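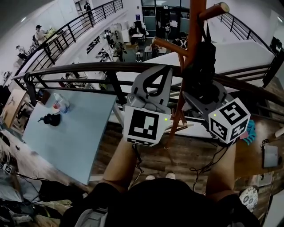 Início | Projetos | Relatórios | Notícias | Contactos

Relatório de progresso: recolha de demonstrações com garras de mão
Julho
Por: equipa de operações, Ultau

Imprimir | Enviar por e-mail

O presente relatório cobre o segundo período do projeto financiado pela Binderness. A recolha decorreu conforme o plano até à terceira semana, altura em que foi suspensa durante 2 dias por causa de uma falha na garra direita do conjunto B. O trabalho foi entretanto retomado, com as limitações indicadas adiante.

Ocorrência

No sábado, durante uma sessão no piso superior, a garra direita deixou de transmitir a abertura dos dedos. O operador continuou a tarefa sem dar pela falha, porque a luz do aparelho se manteve verde. O problema só foi detetado na verificação do fim do dia: 54 gravações tinham a posição registada, mas o valor da abertura estava parado. Dessas, conseguimos recuperar 24 a partir do vídeo. As restantes foram excluídas e terão de ser repetidas.

Causa

O cabo da garra fica pendurado e forma um laço abaixo da mão. Ao abrir o aparelho encontrámos o conector parcialmente solto e um dos fios partido junto à soldadura. O registo interno mostra interrupções curtas já nos dias anteriores, que o programa da Gistbridge tratava como ruído e não assinalava. A luz indica apenas alimentação, ponto que o nosso manual não esclarecia.

Segurança

Não houve feridos nem queda de material. Ao rever a sessão, porém, verificámos que parte do trabalho era feita junto ao corrimão, com as garras seguras por cima do piso de baixo, onde circulam pessoas. O procedimento em vigor não previa esta situação. Uma garra que escape da mão nesse local cai sobre quem estiver por baixo.

Medidas tomadas

As sessões junto a corrimãos estão suspensas até haver cordão de retenção no pulso. Os cabos passam a ser presos ao antebraço com duas fitas. O programa emite agora um aviso sonoro quando a abertura não varia durante cerca de 40 segundos. O manual foi corrigido quanto ao significado da luz.

Pendente

A Zinchenko ficou de enviar conectores com trava, ainda sem data de entrega. Até lá, o conjunto B trabalha com o conector antigo, ressoldado, e é verificado antes de cada sessão. A repetição das gravações excluídas está prevista para o próximo período e não implica pedido de verba adicional.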